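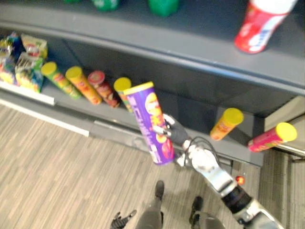 4.2 Official visits to firms and what follows them

The second part of our data concerns visits by city officials to private firms. We collected every visit notice posted by the city governments of Nedport and Sukcombe over 11 years, together with notices posted by the firms themselves. After duplicates were removed, 349 visits remained. A visit entered the data set if at least one elected or appointed official took part and if the notice named the firm. Trade fairs, ribbon cuttings at public buildings and visits to schools were left out.

The two cities differ in how they report. Nedport posts a notice for almost every visit, often on the same day, and gives the rank of each official. Sukcombe posts less often and tends to group several stops into one notice. Where a grouped notice listed the stops separately, we counted each stop as one visit. Where it did not, we asked the city press office for the schedule. The office supplied schedules in all but 8 cases, and those cases were dropped before the total above was reached.

Firm notices are longer than city notices and follow a steady pattern. They open with the names and posts of the guests, go on to the route through the building, and close with remarks by the senior guest and thanks from the host. The Flukovberg group, a paper goods maker with offices in both cities, hosted more visits than any other firm in the data. Its notices give the most detail on the route, and we used them to test the coding sheet before applying it to the rest.
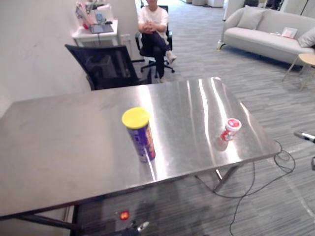 Does a visit by a senior official lead to more public contracts for the firm? We found no clear link in either city. Firms that hosted a mayor or deputy mayor won contracts at nearly the same rate in the following year as firms of similar size that hosted only department staff. Firms that hosted no one won fewer, but they were also smaller and younger, and the gap closes once size and age are taken into account.

The result was more mixed for permits. In Nedport, applications filed by host firms after a visit were decided sooner than applications filed by the same firms before it. The change is modest and appears only for building permits. In Sukcombe there was no change. One possible reason is that Nedport sends a member of the permit office along on most visits, so that open questions can be raised on site. Sukcombe does not do this as a rule.

We also coded the content of the route. Each stop was placed in one of four groups: production floor, office, exhibition space, or other. Exhibition space appears in most firm notices and in few city notices. The city writers seem to treat it as part of the welcome, while the firms give it as much room as the production floor.

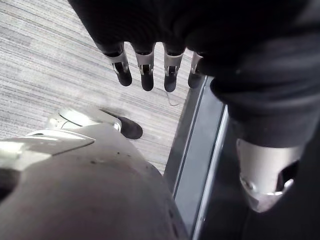
Items shown to guests were coded from the text of the notice and, where the text was silent, from the photographs posted with it. Two coders worked separately and then compared their sheets. The coding sheet has three item types: finished goods, equipment, and printed matter. An item was coded by what it is, whatever covers it, so a robotic hand in a black fabric glove, such as the one in Figure 3, falls under equipment and would not be entered as clothing. The floor covering was noted in a separate field, as carpet for Figure 3, to help tell exhibition and office space from the production floor. Carpet alone was not enough to settle the location.

Agreement between the coders was tested on a sample of 100 visits. It was high for item type and lower for the kind of space, mainly where an office and a showroom shared one floor. Disputed cases were settled by a third reader who had not seen either sheet. Shearer, a tool supplier in Sukcombe, accounted for several of these, as its notices use the word "hall" for both its showroom and its main office.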